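June, notebook, cassette bench

Branby album, side A, second round of test dubs

Started at 9:40 with the four songs Kirsty wants on the sampler. She has the sequence as Polka for a Parking Ticket, The Dentist Waltz, I Married a Leaf Blower, then the one with the long title that everybody calls Goose. I still think Goose should open. It is the only one where the joke lands before the first chorus, and people who buy a comedy tape at a merch table will give it one song in the car. Kirsty's answer was that the streaming numbers say otherwise. The streaming numbers are 2,331 plays for Polka, and I would like to know how many of those came from the band's own relatives. Umut says the relatives theory is unfair. Noted.

Main job today was the claim in the Killico manual that the duplicator "self-corrects" azimuth across all slave decks. I have not believed this from the day the machine arrived. Method: one master, one blank type, same song into each slave, play everything back on the Motaung deck, which was aligned last month and hasn't been moved. Listened on the old monitors first, then on headphones, then on the car radio adapter, which is how most of these will get heard if they get heard.

Slave 1: fine. A bit dull in the cymbals but so is the master.
Slave 2: fine.
Slave 3: the backing vocals in Dentist Waltz go swimmy in the second verse. The whole joke there is the choir singing "rinse" in four parts, and if you can't hear the consonant you've got no joke, just people going "ihh".
Slave 4: worse than 3. Sounds like the choir is in the next room with the door shut.

So either the self-correction is off by default, or it doesn't do what the manual says, or it does it once at power-up and then drifts. Maham's bet is the third. She power-cycled the machine and ran slave 4 again straight away, and it was better. Not good. She takes this as support. I take it as one tape. We should run it cold three mornings running before anyone says "warm-up drift" out loud to a customer.

On the level question

Dušan sent new masters overnight with a note that they are "more exciting." They are louder. I matched them by ear to the old ones and then by meter, and after matching I couldn't pick his from the old ones on Polka or Leaf Blower. On Goose his is really better, the tuba has an edge to it and the honk at the end jumps out. On Dentist Waltz his is plainly worse: the drill sound effect triggers the limiter and the vocal ducks right under the punch line. I don't want to send back "one yes, one no, two can't tell," but those are the results.

Umut did the same comparison without knowing which was which. I swapped files while he stood in the hall. He preferred Dušan's Goose both times, the old Waltz both times, and on the other two he contradicted himself. I find that reassuring.

He also asked why we care about a limiter on a tape that will be recorded hot onto cheap ferric stock. Fair question. My answer is that comedy records are all about words. You can lose the top end on a guitar band and the fans will call it warm. Lose the words and you have a man shouting over an accordion.
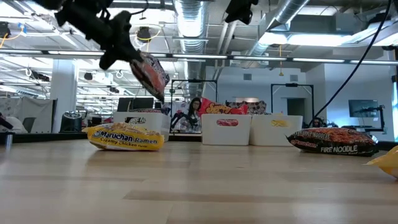

Tudeo noise reduction, trial license

The trial runs out soon, so I gave it a proper go instead of adding it to the list again. The sales page says it removes hiss "without touching the performance." Fed it the live recording of Leaf Blower from the bowling alley.

First pass at the default setting took out the hiss and most of the audience. The laughs come through as a kind of wet flutter, like somebody shuffling a deck of cards in a sink. Second pass at the lowest setting left the laughs alone and left nearly all the hiss too. There is a setting in between, found after 15 minutes of going back and forth, where the hiss drops a little and the laughs are only slightly odd. Played that to Maham with no explanation and she asked whether the microphone was broken.

To be fair to it, on the studio stuff with no crowd it does a decent job. The spoken intro to Waltz came up very clean. But the spoken intro to Waltz was clean enough already, and I don't see paying a yearly fee to fix things that were okay. I would rather have a hissy laugh than a tidy sink.

Possibly I am using it wrong. Gifty has had it for a while on the radio plays and likes it, and her ears are better than mine. Will ask her to try the bowling alley file before the license lapses. If she gets a good result I'll cross this section out.

Run size

Order stands at 286. I asked where that number came from and it's the shells left over from the last job, all the orange ones. So the run size was decided by a cardboard box. Fine, but then I don't want to hear it called a limited edition on the sticker.

With slaves 3 and 4 out of use, the run takes twice as long. I would still do it that way. Umut would rather send the longer tapes to 1 and 2 and use 3 and 4 for the sampler only, where he says no one will notice. The sampler has the choir on it. I said no. He is going to ask Kirsty.

J-card proof

"Accordian" is spelled wrong inside and right on the spine. Lyrics to Goose are missing the last verse. Type on the back is too small for me, though that may be my glasses.

To do

Cold start test on slave 4, three mornings, same blank type, write the time on the shell
Clean heads on 3 before blaming anything else (should have been done first, I know)
Reply to Dušan, politely, per song
Bowling alley file to Gifty
Ask Killico whether self-correct can be switched off, so we can see if it's making things worse
J-card back to Kirsty with the fixes

4:50, added: cleaned the heads on slave 3 and reran the Waltz. The choir says "rinse." Slave 4 got the same cleaning and still sounds like the next room. Maham has started calling it the goose.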